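24 December 2021
By Rajeshwari Suvarna

The Visiting Hour

My aunt had written the time on the back of her hand, so we could not be late. All the way up the hill from the bus station she looked at it, and then at the driver's clock, and then at me.

"They said two o'clock," she said. "If we come at ten past, they will start with the others."

"There may be no others," I said.

I should explain that Giltlow is a small town and that things do not come to it. The dentist comes in January and stays for a week. So when the paper said that Drendero would open its doors to visitors for one afternoon and show its sorting hands at work, my aunt cut out the notice and put it under the sugar tin, where she keeps the papers that matter. She is not interested in machines. She has used the same iron since before I was born. But my uncle died in the spring, and he had left her a house full of things, and in the notice there was one sentence which she read to me over the telephone, slowly, as if it was in a foreign language. "Patient help with the packing of a home."

"Patient," she said. "Your brother was not patient. He packed three cups in one afternoon and then he went to the football."

Drendero was not in a factory, as I had imagined. It was in an ordinary house at the end of Jollum Lane, with a bicycle in the hall and a smell of onions. A man named D'Souza opened the door. He was tall and very polite, and he wore slippers, and because he wore slippers my aunt took off her shoes at once and stood on his floor in her brown stockings, holding her bag with both hands.

There were others. A schoolteacher had brought two boys, and an old man in a good coat had brought a list of questions, folded small. We all stood in the hall and read a printed card on the wall. The card said that the hands had practised with 3,000 household objects and that they had been working in this house for 16 weeks. The old man read it twice and wrote something down.

"Why in a house?" he asked.

"Because people live in houses," said Mr D'Souza.

The old man looked at his list, and I think this had been his first question and also his third.

We were taken upstairs in a line. Mr D'Souza explained as he climbed, with his face turned half back to us. Heavy things were easy, he said. A book was easy. A shoe was easy, if you did not mind which shoe. What was difficult was whatever a person keeps in the drawer beside the bed. Those things are small and they shine, and they have no good side to hold. Last month they had spent 10 days on hairpins.

"And did it learn?" asked one of the boys.

"It learned to be careful," he said. "The hairpins we are still doing."

My aunt laughed at this, the first time that day. She had a hairpin in her mouth at that moment, because the wind on the hill had spoiled her hair. She took it out and fixed it and looked as if she had been caught.

The demonstration was in a bedroom. I had expected a table with a cloth and perhaps a rope in front, as they have at the museum, but we simply stood along the wall near the door, and the boys sat on the floor. The bed had been slept in by someone, I was sure of that. It gave me a strange feeling, to be invited into a bedroom with a schoolteacher. My aunt did not seem to have this feeling. She was studying the curtain, and I knew she was deciding whether she would have chosen it.

Mr D'Souza asked us not to speak while the hands were closing. Before and after we could speak as much as we liked.

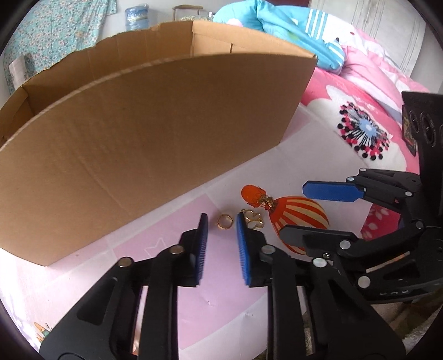 "It will go for the ring," whispered the smaller boy, and his teacher put a finger on her lips.

I found that I was holding my breath. I do not know what I was afraid of. It was only a ring, and I suppose a cheap one, and if it rolled away then somebody would kneel down and find it. But the blue pads were so near to it and they came so slowly, and I remembered my uncle in the hospital, how he would reach for his glasses. In the last month he reached like that. First the hand came and waited, and then the fingers thought about it.

I looked at my aunt and saw that she was remembering the same thing. Her own hand had come up a little from her bag, with the thumb and the finger apart.

Nobody spoke. Outside a van went by, and somewhere downstairs a tap was running.

Then the pads came together, and the ring was between them, and it was lifted over the side of the box and put down inside so softly that I did not hear it land. The boys clapped. The old man said "Well!" and forgot to write. The hands went back for the earring, and this took much longer. Twice they let it go and began again, with no sign of being annoyed, and at the second time my aunt said, quite loudly, "Take your time, dear."

She was very ashamed afterwards. She said sorry to Mr D'Souza on the stairs, and again in the hall while she put on her shoes. He told her that his mother also talked to them. His mother, he said, wished them good night.

He gave each of us a form to fill in. One could write down one's address and the number of rooms, and somebody would telephone in the new year. I saw my aunt write the address, in her round school letters. At the number of rooms she stopped.

"Do I have to give them all the rooms?" she asked.

"You may give only one," he said.

She thought about it for so long that the schoolteacher and the boys had to go round us to reach the door. Then she wrote something, and covered it with her hand, and gave him the form folded.

We walked down to the bus because it was downhill and dry. She did not look at the time any more. At the bottom, near the baker's, she took my arm.

"His drawer I will do myself," she said. "But the kitchen they can have."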